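# Gripper day at Vendamach

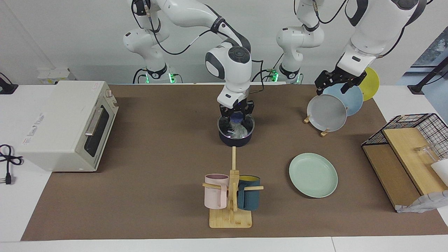
*Handling & End Effectors Group — visit notes, October*

Kevin Marulanda and I got the early train up to see the two-arm kitchen bench, and I'm so glad we did (even with the coffee at Platen station). Efe Okonkwo showed us round and let us have a proper go.

We'd come to compare the stock parallel gripper with the Flultness fingers, which are softer and a fair bit wider. Plates first. The stock pair held the grey one by its rim in the rack very nicely, though Kevin kept clipping the blue one behind it when he came in at an angle. The Flultness set was kinder on the rim but too fat for the gaps — we gave up after 3 tries.

The clear plastic bag in the navy pot was much more fun! You're working down inside the rim, the bag crumples away from you, and the narrow black fingers just pinch a fold and hang on. I want one.

Efe has logged 1378 grasps on the Urbańczyk controller so far and says the left arm still drifts a touch by teatime. We didn't get to the mugs on the tree, which annoyed me, as handles are what our lot ask about most. Kevin's asked to borrow 2 sets of fingers, and Efe is checking whether they'll fit our older wrists.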